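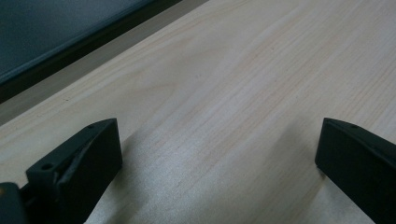
Figure 1. Plateau de table en bois clair, veinage orienté en diagonale.

3.2 Ce qui reste sur la table

Je reprends là où la section précédente s'arrêtait, c'est-à-dire au moment où mes enquêtés de Drultside cessaient de me parler de leurs placards pour me parler de leur table. Je ne m'y attendais pas du tout ! J'étais venu avec une grille d'entretien consacrée au rangement des denrées sèches (farines, sucres, épices, légumes secs), et la table n'y figurait même pas comme rubrique. Or elle revient dans presque tous les entretiens, souvent dès la deuxième ou la troisième réponse, et avec un vocabulaire que je n'avais pas prévu de coder.

Petit rappel pour qui aurait sauté la section 2 : le corpus compte 65 foyers, répartis entre le quartier de Drultside et le bourg de Drerska, et un inventaire de 460 contenants alimentaires relevés à domicile. J'ai gardé le mot « contenant », un peu laid, je le concède, parce que les gens disent tour à tour bocal, pot, boîte, et qu'une même personne change de mot d'une phrase à l'autre pour le même objet.

Il y a d'abord ce que j'appelle les denrées de passage. On les sort pour cuisiner, on mange, on débarrasse les assiettes, et elles restent. Le sel en est le cas d'école, le sucre aussi, surtout chez les buveurs de café. Pour les épices, c'est plus embrouillé : une enquêtée de Drerska range tout par ordre alphabétique, sauf le curcuma, qui « vit dehors » selon son expression (que j'ai adoptée depuis, tant elle est commode). Elle en met partout, dans le riz, dans les œufs, dans la soupe du soir, et remonter sur l'escabeau à chaque fois lui paraît absurde.
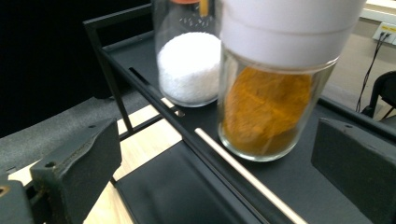
Cette idée d'une denrée qui vit dehors, je l'ai ensuite cherchée dans les autres entretiens, et je l'ai retrouvée sous des formes très diverses. Certains foyers ont une véritable petite colonie permanente au bout de la table, que l'on pousse du coude pour faire de la place aux devoirs des enfants. D'autres s'imposent un retour au placard tous les soirs, et m'en parlent avec une fierté que j'ai trouvée touchante. La fréquence d'usage explique une bonne part de l'affaire, mais pas tout : on me cite aussi du cumin acheté en trop grande quantité, qu'on laisse en vue pour se forcer à le finir !

Les modèles d'implantation domestique du type Collado, avec leurs zones de préparation et leurs zones de stockage bien séparées, rendent assez mal compte de tout cela. Je les ai pourtant utilisés au début, avec beaucoup de bonne volonté, et mes premiers plans en gardent la trace. Dès février, j'avais dû ajouter une troisième couleur pour les denrées que je n'arrivais à mettre ni d'un côté ni de l'autre.
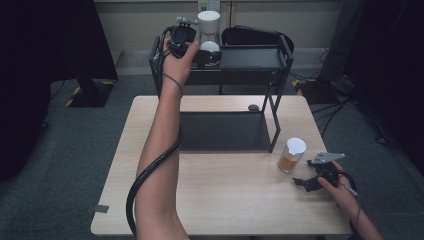

Jhair Huaranga
Chercheur en anthropologie de l'alimentation, atelier Nosach

Reste la question des étagères d'appoint, sur laquelle les relecteurs de la première version m'avaient (gentiment) repris. Je les traitais comme du stockage, point final. En relisant les transcriptions, je vois que plusieurs personnes les décrivent plutôt comme un étage de la table, « la table du dessus », dit un retraité de Drultside. On y pose à hauteur de main ce qui servira encore dans la journée. J'ai donc recodé les passages concernés dans la version du 4/11/24, et les denrées posées sur ce genre de meuble comptent désormais parmi celles qui vivent dehors. Le tableau de la section 4 suit ce nouveau codage, l'ancien reste consultable en annexe.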